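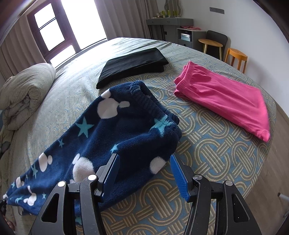 叠衣服这个任务,我们组给它起的代号叫 Dinu。立项时 Jussara Peixoto 说先从裤子开始,裤子简单,就两条腿。我把这句话贴在了显示器上。

先说感知。分割模型在纯色衣服上表现很体面,粉的、黑的,轮廓一圈到底。碰上深蓝底印满白色卡通头像和小星星的绒裤,它给我报了一大堆“物体”,每颗星星都有自己的掩码,置信度还挺高。

顺便,床罩是连环扣花纹,广角一拉全是弧线。边缘检测那一版我跑完就删了,不想留证据。

现在的办法很土:先不找裤子,找裤腰。罗纹松紧口的纹理和绒面差得远,浅蓝色的内边也好认。找到腰口,再往反方向推裤腿的走向。推错了就重新推。

标注规范改到第 5 版,新增一条:印花不算物体。Dede Quaye 在评审里回了一个句号,我当他同意了。

规划这边,抓取点候选原来采样 2000 个,绝大多数落在裤子正中间,从那里捏起来就是一坨。改成只在腰口和裤脚附近采,规划器终于不用想那么久,捏起来也像条裤子了。

控制的坑在时间戳。夹爪开合和图像差了 2 帧,训出来的策略总是提前合拢,很有礼貌地夹一把空气。对齐脚本昨晚合进主干,谁的分支冲突了请自己 rebase,别来找我。

鱼眼去畸变到底放在模型前面还是让模型自己学,组里分成两派。我两边都写了配置开关,默认值每隔几天就有人偷偷改一次,git blame 看得我很快乐。

回放工具也更新了,拖进度条不会再崩,按 4 倍速才崩。

有人问什么时候能叠四件套。先让我把裤子的正反面分清楚。

接下来改腰口朝向的估计,角度跨过 180 度那里会突然翻面,夹爪就跟着原地转一圈。改完再来更新。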